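June 2024
By Inna Hnatiuk

Tape first. Before anybody at Rotora touches a robot, they tape the table. It's rule one in the shop's seven-page handbook, and the one visitors ask about most.

The rest reads like a kitchen safety sheet. Clean tools before a run. Nothing goes between the fingers unless the arm is stopped. Light tools gripped by the handle – never by the working end. A scoop counts as a tool. So does a brush.

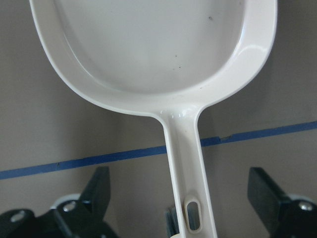
Photo: Inna Hnatiuk / Vandodia

Small stuff, but small stuff is where teams drift. Nechyporuk, who wrote most of the handbook, kept a log through the winter. 2,229 runs. Of those 400 had to be thrown out, mostly because somebody moved something and didnt write it down. A tool set down two squares over. A cable left across the work.

So now there's a grid, and every object gets a start square. Two people sign off before the arm moves, one on the layout and one on the stop button. Pendants stay within reach, screens up.

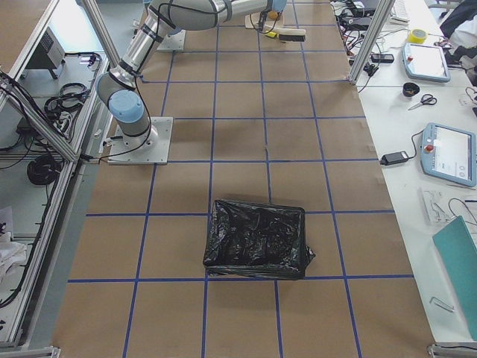
Cables are the sore point. The handbook says clip them to the arm and keep them off the grid, and everyone agrees, and then it's four in the afternoon and you need one more run. Nechyporuk wants a hard rule. The operators want longer ties.

Prirnov, the shop's biggest customer, has asked for a copy of the handbook and will try it on it's own line in September – minus the sign-off sheet, for now. Too slow, they say. Rotora is keeping it.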